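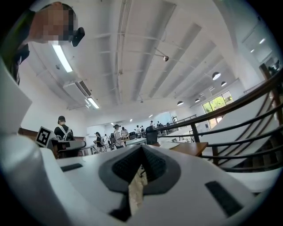
Operator's-eye problem, gripper's-eye view: white hand-held gripper at work in a room full of people, tables and ceiling lights.

Grilamier Track 3
Trajectory recovery and clip screening for hand-held gripper recordings

Sold by Wovenow. Runs on your own workstation. License per seat, no cloud account needed.

We resell a lot of perception software, and we don't believe most of what is printed on the box. Grilamier is in the catalog because it survived two months on our bench. It did not survive without complaints, and they are listed further down.

What it does

You feed it the video from a hand-held gripper and it gives back a camera path, a grip opening for every frame where it can find the fingers, and a score for each clip. The score is the part people buy it for. Clips come back as keep, check or drop, with a reason attached: blur, lost tracking, too few features, bright light in view, people moving through most of the picture.

The vendor says the scoring "removes manual review." We would not repeat that to a customer. In our February trial we ran 1137 clips through it and then went over the results by hand. It put 89 in the drop pile, and 48 of those we would have dropped ourselves. The rest were usable, in our opinion, and most had been marked down for the same reason: ceiling lights. A camera that tips upward sees tubes, lamps and windows, and Track 3 gets nervous about all of them.

Where it holds up

Rooms with structure. Long beams, ducts, rows of lamps and stair railings give the tracker something to hang on to, even when the gripper is pointed well away from the table. We had expected it to lose its place every time the camera looked up, and mostly it didn't. Fiducial markers help when they are in view. A marker fixed to a machine that gets nudged will do more harm than having no marker, so check the mounting before you blame the solver.

Moving people are handled by a mask that can be switched off. Leave it on. With the mask off, one person leaning in close over the camera was enough to bend the path, and the software reported high confidence the whole time.

Where it doesn't

Soft things. If the object between the fingers is pale, crumpled or half hidden, the grip opening is a guess. Track 3 will still print a number to two decimals. Treat it as a hint.

White on white. White gripper shells against a white ceiling give weak edges. There is a setting called "body template" where you load the outline of your own gripper, and it does improve matters, but the vendor ships it turned off and hides it on the fourth tab.

Planning. The brochure shows a path planner. What you get is an export button that smooths the path and checks it against the joint limits of your arm. It doesn't know about obstacles. If you need real planning, look at Tivutmont, which costs more and has a worse manual.

Speed

On our bench machine a batch that should have run overnight took 68 hours with the default settings. Rigoberto Ccori, who does our bench testing, turned off the second refinement pass and the next batch was done by morning. He could not find a clip where the second pass had made a difference you would notice on an arm. The vendor disagrees — they sent us a chart, and the chart had no units on one side.

In the package

Track 3 installer for Linux
Command line tool and a viewer (the viewer is slow on long clips)
Body template editor
Export to plain text, and to the Skinner log format
One year of updates, email support only

Not in the package

Gripper, camera, mounts or markers
Windows version, promised twice already
Training on your data by our staff — ask, and we quote it separately

Before you order

Send us ten of your own clips, including some you think are bad. We run them and send back the raw output, scores and all, with nothing cleaned up. If the paths look wrong to you, don't buy it in the hope that an update fixes them. The last update changed the icons.

Returns are accepted on unactivated licenses only. Multi-seat pricing on request.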